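# Prestera Toy Loan: sorters and puzzles, autumn shelf

Page updated September 25, 2026. Quick one, still have boxes to put back before we open.

Old gallery was a mess, so starting over one toy at a time. First up is number 705, the red shape sorter, as it's the one people keep emailing about. The rest of the sorters go up when I get to them. Stacking cups after that, then the wooden trains if anybody can find the second bridge.

Usual loan rules. 20 days, one renewal, wipe it down before it comes back. Don't soak anything. Put the pieces in the drawstring bag, not loose in your tote, that's how we lost half the farm animals in June.

**705, red sorter board**

Nine places to fill, three rows of three. Heavy for its size, keep it on the floor with little ones. Came to us from the Villanueva branch when they cleared their cupboard, no box, no leaflet. If you know who made it, tell me. I've had guesses and none of them matched.

Why people like it: it isn't the usual circle-square-triangle. There's a star, there's an oval, and then it gets odd. One spot is three little round holes together. Another is a pair of small squares. One takes a piece like a fat letter M. My two call it the castle, don't ask me. Kids who flew through the easy sorter slow right down on this one, and you get a good quiet stretch out of it.

Ages: we say two and up on the label. Younger is fine for the plain round one in the middle if you sit with them and keep the small pieces back. The pegs for the three-hole spot are small. Really small. Keep them away from babies and dogs.

Tips from families who've had it home:

- Start with the star. Easy to recognize, feels like a win.
- Hide the M piece untill they ask for it.
- Hexagon and circle get mixed up constantly. The hexagon is so rounded it fools grown-ups too. Circle is the bigger of the two.
- Two square pegs go in one at a time. Younger ones try to push both together and get mad.
- Try it with eyes shut. Older brothers and sisters will play this for ages, feeling around the edges and calling out the shape.
- Color is no help. The hollows are all the same dark red, so they have to go by outline. Good or bad depending on the kid.

Maximiliano Soler wrote in the comment book that his daughter spent a whole rainy afternoon posting raisins in the small holes. Please no raisins. Took me a toothpick and a lot of patience.

Pieces: check them against the card in the bag when you pick up, and again when you drop off. Missing one? Just say so. We charge nothing for the first lost piece, we would rather know. Corkex trays are in the blue bin if you want something to tip the pieces onto, borrow one, they're free.

Cleaning: damp cloth, bit of dish soap, cotton swab in the corners. The points of the star collect crumbs like you wouldn't beleive. Dry it upside down on a towel.

Waiting list: yes, there is one, sheet on the door. Put your name and a phone number I can read. If 705 is out, ask for the Zurnum sorter instead, easier shapes but same idea, and it's nearly always in.

With the pegs sorted and the card checked, 705 goes back on the low shelf by the window, left side. Please don't stack anything on it.
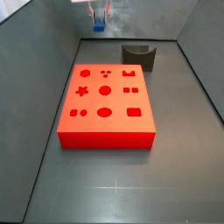

Returns go in the crate by the door, bag tied shut, card inside.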